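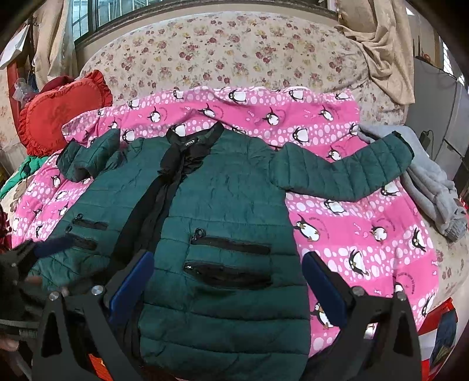
4.3 Failure case: wrong-layer grasps on quilted jackets

Figure 4. Jacket folding, Visudwood bedroom set. Quilted jacket laid front up on a printed blanket, gripper at the hem.

Most of the failures we logged in August came from one garment class. Puffer jackets. Of 73 fold attempts with the policy trained on the hand-held gripper demos, 20 ended in what we call a wrong-layer grasp: the fingers close on the jacket and on the blanket under it, then the arm lifts both. In 8 of these the force limit tripped and the arm stopped mid-air, as it should. In the rest it did not trip, and the arm kept pulling untill the operator hit the stop.

Why. The hem of a padded jacket sits high and soft, so the fingertip goes down further than it would on a shirt. Bedding bunches up. The wrist camera sees horizontal seams and horizontal pocket zippers on the same panel and the edge detector (Upadhyay module, default settings) picks a zipper line as the hem more often than we'd like. Loose items make it worse -- in Figure 4 a long black bow tie hangs from the neckline down over the front panels, and it crosses the seams at an angle. Patterned bedding probably hurts too, not tested seperately.

Safety note. Brijesh Rawat was operating for 4 of the untripped cases and reports the stop was reached late in one of them, blanket already tight over the bed edge. No injury, no damage to the arm. One finger pad came loose and was reglued. After this we lowered the force limit and added a short test lift before the full one. If the load reads too high on the test lift, open and retry.

The demos themselves do not show the problem. A person holding the gripper feels the second layer and lets go, and that correction is too small to show up in the recorded motion. Shivam Srivastava relabeled the Navoncombe set with a layer flag for this reason. Retraining on it is still running, results in the next version. The Gindelari baseline was not rerun with the new limit.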